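Subject: Re: [allotments] Water butts and the Friday tap rota

Lucimara Prado wrote:
> Can we keep the lower tap for plots 5 to 27 only?
> The pressure drops when both ends are watering.

Fine by me for September. The Lendlow end has its own tank - 600 litres when full.
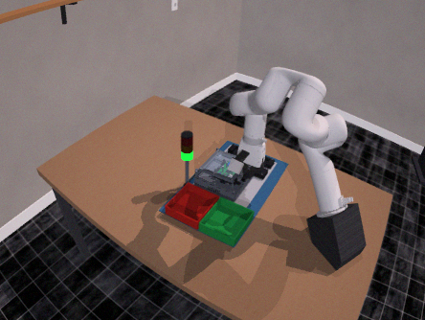 Cola: the upper tap still drips, so please turn it off hard.

I've put a new washer on the list. Hoses should go back on the hook after use.

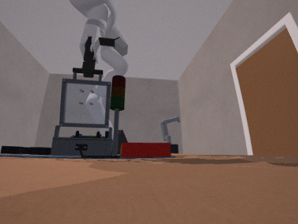 Picture: Jornari

Beans are nearly over on my side. I'm leaving a few pods to dry for seed, and anyone can have some.

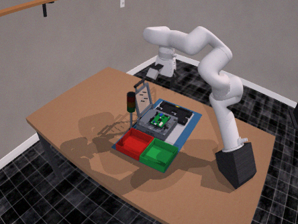

They want a dry shelf and a paper bag, with the name written on it.

Manure comes on Friday morning. It will be tipped by the gate, 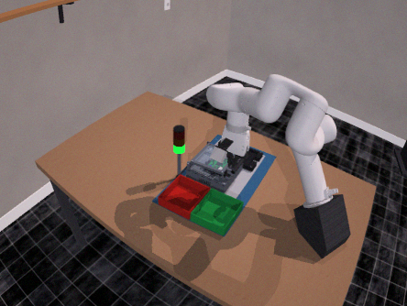
so please don't park there before noon.

Mabula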